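3.2 Portion Judgments and Table Setting

Studies of eating behavior often treat the table as a neutral background. Earlier work at Cendstead suggested that this is a mistake. Adults who were asked to judge a fair serving of fruit gave larger estimates when the items were placed far apart than when they were grouped on a plate. The present study repeats that work with older adults living alone, a group for whom small changes in daily intake matter a great deal. 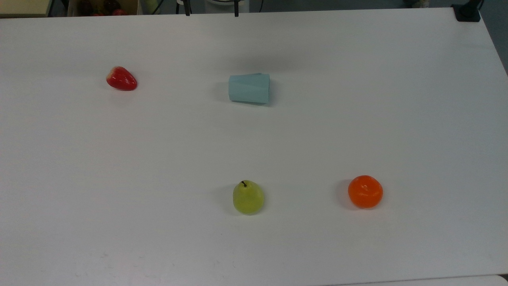
Department of Nutrition and Community Health, Calari Campus
Figure 2. Artificial fruits and a paper cup on a white tabletop.

Participants were recruited by mail from the Skostden district. Of the 800 households invited, 90 returned a signed consent form. Each person completed one session of 30 minutes, held in the morning before any meal had been eaten. Food models were chosen over fresh produce so that size and ripeness would not differ between sessions (Rana and Jireš, Section 2.1). Participants stated how much of each food they would serve to themselves and to a guest.

Answers were recorded on paper by one member of staff and entered by another. Differences between the two records were settled by Kiros Seyoum, who had no contact with the participants. Estimates for a guest were higher than estimates for oneself in both seating conditions. The effect of spacing was smaller than the one reported at Cendstead and was limited to participants who usually ate without company. Meal diaries collected in January are treated separately in Section 3.3.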